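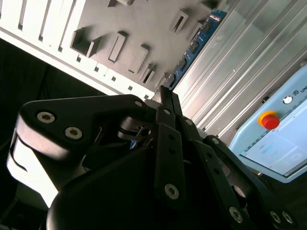 Silver hex-socket screws on black.

Home | Forums | New Posts | Search | Log In

General Workshop > Hand Tools and Hardware
Print this thread | E-mail to a friend

Hex heads vs. everything else, and which keys do you buy?

mudroom_moe
5 May 2026
OK so I've spent the whole spring putting together and taking apart a Teltard bunk bed (we moved, then the kids swapped rooms, then they swapped back) and I am now a person with opinions about screws. I love hex sockets. The key stays in, you can hang it there while you grab the other end of the rail, and they look nice too. My wife says no normal person looks at a screw and thinks it looks nice. She may be outvoted here!

My real question is keys. I've been using the little bent one that came in the bag and the corners are going. Do I buy a decent L-key set, or bits for the driver?

plankton72
L-keys, long arm, ball end on one side. Use the ball end to spin it in and the short end to snug it down. Don't crank on the ball end, I snapped one off inside a crib bolt in March and had to fish it out with a magnet and a lot of bad language.

gritty_kitty
I'm going to be the grump. Hex is fine until it gets paint or sawdust packed in it, and then it's the worst thing ever made. The key goes in halfway, you think it's seated, you lean on it, and now you have a round hole. Give me star drive any day. I redid my whole deck in star and stripped zero.

mudroom_moe
Deck screws are a different animal though, right? I'm talking bed bolts and chair legs. Nothing ever gets painted over.

gritty_kitty
You say that now. Wait till you buy a used one. I got a Lultent desk at a yard sale and whoever had it before me painted it hardware and all. 12 bolts and I dug out every one with a dental pick.

plankton72
A dental pick and a dab of stripper is a 5 minute job per bolt, come on. I've lost way more Phillips heads than hex.

sawhorse_annie
Nobody's asked moe if he's mixing inch and metric! That's what eats the corners half the time. A 5/32 key feels great in a 4 mm socket, because it's so close, and going the other way there's just enough slop to chew things up on a tight one. I keep the two sets in separate drawers and my inch keys have red tape on them.

mudroom_moe
Annie I just went and looked and yes. I had one mixed pile in a coffee can. I'm a little embarrassed.

shopvac_sue
We've all had the coffee can. I have the Steiner set from the hardware store downtown, had it 12 years, and the only one I've replaced is the 5 mm, which I lost under the dryer. I tried the Prusance ones too and sent them back, the plastic holder cracked the first week. The keys themselves seemed OK.

plankton72
Huh, I like my Prusance set. Threw the holder out on day one and stuck them on a magnet strip, so maybe that's cheating.

gritty_kitty
Still say star drive. But if you have to go hex, tap the key in with a mallet before you turn it. And wipe the socket out first!!

mudroom_moe
Ordered an L-key set, metric only, long arm. Also sorted the can. There were 2 keys in there that don't fit anything I own, inch or metric. Anybody want them?

sawhorse_annie
Keep them. You'll need one the day after you give them away.

Print this thread | E-mail to a friend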